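Trultmont repair café finds a home for the winter

I've been going along to the Trultmont repair café since it was two people and a biscuit tin of screws, so forgive me if I sound a bit pleased about this one. From November it will have a proper room of its own — the old seed merchant's on Drutik Street, shut for as long as I've lived here, with the green tiles by the door and a smell of sacking that no amount of airing seems to shift.

The lease is for six months to begin with. Abou Zeid, the family grocers next door, own the building and are asking 200 a month for it, heating included, and I gather they could have had a good deal more from a vape shop. Younes Abdelaziz, who has run the café from the start, told me he'd gone in expecting to haggle and came out with a bag of lemons and a key.

Up to now it's been the library's back room, one evening at a time, everything carried in and everything carried out again. That sounds fine until you've tried getting a sewing machine, a soldering station and someone's half-open record player down a fire escape in the rain. Jobs that needed glue to set overnight just couldn't be done. Chairs were turned away. I had a lamp go back and forth three times before anyone had long enough to look at the switch!

The new place has a lockable store at the back, so things can stay until they're finished, and you'll get a paper ticket for whatever you leave. They're also planning a shelf of toys and household odds and ends that have been mended but never collected, which anyone can take for a donation.

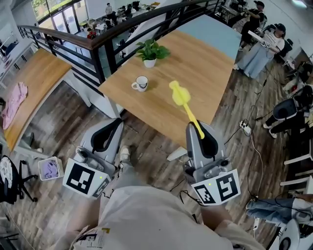

Dusting, of all things, is what I'd most like to talk about, as I was in the store on the first clearing-up morning and the shelves hadn't been touched for years. Min-kyu Hyun had us working from the top down, which my grandmother would have approved of, and he was quite stern with me about going at old plaster with a wet cloth. Dry first, then damp, and leave the window open. A fluffy head like the yellow one here is the sort of shape I'd pick for the gaps between shelf brackets, although the ones we had that morning were ordinary feather dusters and a couple of old paintbrushes. I sneezed until lunch.

There's still plenty to sort out. The floor by the front window dips, the sink runs only cold, and Atov, the electrical firm on the ring road, have quoted 300 for extra sockets along the workbench wall. A jumble sale and a soup night should cover most of that. Soup night tickets are going quickly, I'm told, and the room holds almost 60 if people don't mind knees and elbows.

Opening hours will be from four in the afternoon until eight, with the last jobs taken in at seven. Bring the plug, the charger, the remote, the bit that fell off (especially the bit that fell off) and, if you've still got it, the instruction leaflet. Microwaves are a no, as are petrol mowers, and Younes would like it known that he isn't doing any more bread makers until the spring. Clothes are welcome as long as they've been washed.

If you can sew, solder or make a decent pot of tea, put your name on the sheet in the library foyer. They're short of sewers most of all, and I'm afraid my hemming won't do. The library is keeping the collection box on its front desk for now, and anything already waiting to be picked up will be moved across to Drutik Street before the doors open.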